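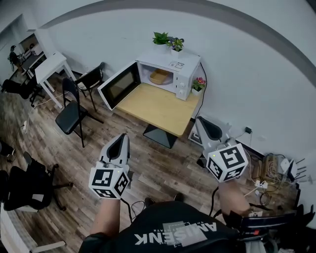 3 min read

So for my major project I picked amateur boxing, mostly the question of why people go back to it after years off. My mum reckons I only chose it so I could skip the library and hang out at the gym on a Tuesday, and she's half right!

My main subject was Annelies Lehner, who boxes out of the Cenel club and had her first bout back in June after a long break. She let me follow her whole camp, which was very generous (and meant a lot of early mornings, ugh). She skipped, sparred and did 300 sit-ups a session while I sat on a bench with a notebook and a muffin.

I also handed out a survey to club members and got 53 back, way more than I'd hoped for. The favourite answer for coming back was missing the people. I'd put my money on winning or fitness, so my hypothesis went straight in the bin.

Her coach, Gunnel Tveit, was dead against the comeback at first. She told me reflexes go before you notice, and that three rounds feels a lot longer the second time around. Fair enough, but Annelies boxed all three and lost on a split decision – I thought she'd nicked it, though I'm hardly neutral by now.

If I did it again I'd talk to people who stayed retired as well. My survey only reached the ones still turning up, which is a pretty big hole and my teacher spotted it straight away. Annelies is already back in training.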